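Why I deleted 24 games from my phone and kept 2

7 September 2021

Since February I have a new phone, and when I moved my things to it I saw that I had 26 games on the old one. Most of them I did not open for months. Still they sent me messages every evening: your energy is full, your castle is waiting, your friend has passed you. I do not have a friend in that castle.

So I made a small test. For each game I asked myself if I would install it again today, with the same advertisements and the same size. For 24 of them the answer was no.

The first one that stayed is Ulimero. It is a puzzle game where you push colored stones on a board until every row is closed. You can play it without internet, which is important for me, as the train from Sitcombe goes through two long tunnels and the signal is bad even outside of them. I am now on level 61. I was stuck on level 58 for nine days and I did not buy the hints. My wife solved it in the end, from the other side of the table, looking at it upside down.

The second one is Brarkberg, a town building game. Here I am less sure of my decision. The music is beautiful and the winter maps are made with much love, but after the last update everything costs more coins. A bridge was 800 before and now it is 2000. You can get the coins by watching advertisements, and they are always the same three, for other games which look like Brarkberg. I will give it time until the end of the year.

The hardest to delete was a card game that I played with my brother when he lived abroad. We did not talk much on the phone in those years, but we made one move each every day, and in this way I knew he was awake and fine. Now he lives twenty minutes from me and we play with real cards, and he is still a bad loser. 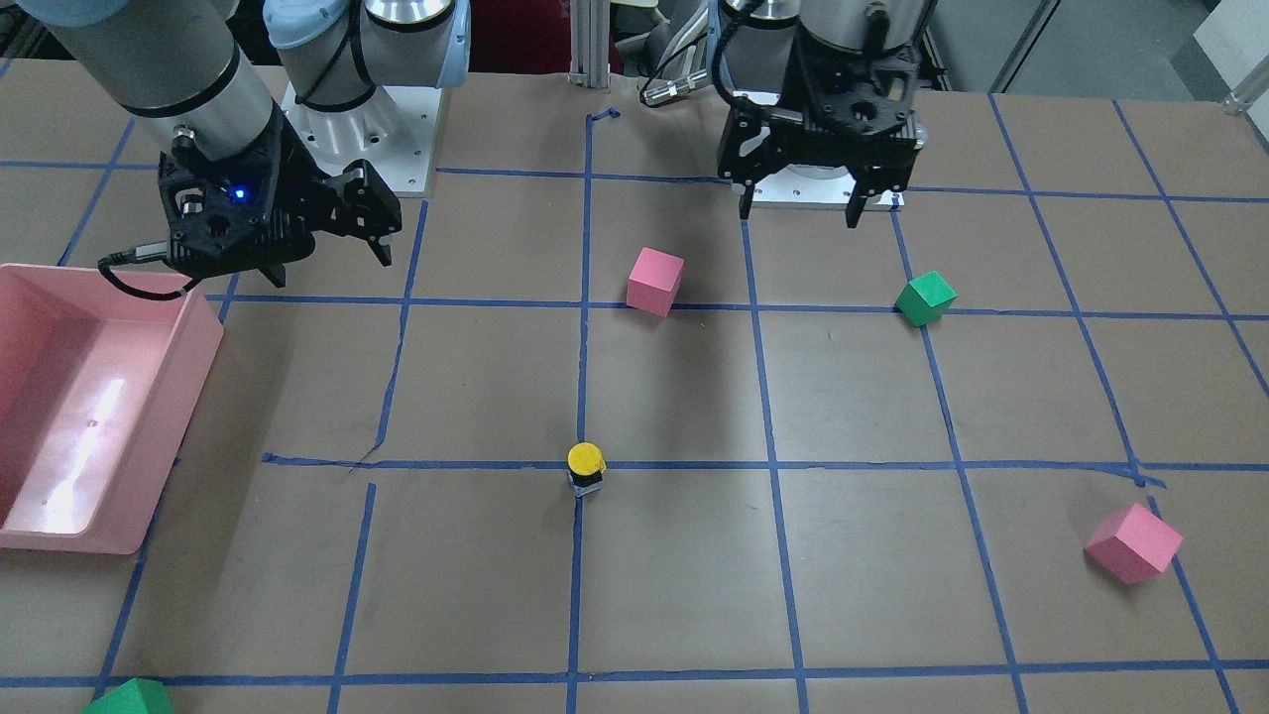

Two robot arms over a table marked with blue tape.

Some readers asked me under the last post if I can recommend something for children. I have tried only one, with my niece, a drawing game from a studio called Hassanpour. She liked it for one afternoon. What I liked is that it is paid once and then there is no shop inside. I would gladly pay like this for more games, also for the ones for adults.

If you know a good word game that works offline, please write it in the comments. It should not send messages in the evening.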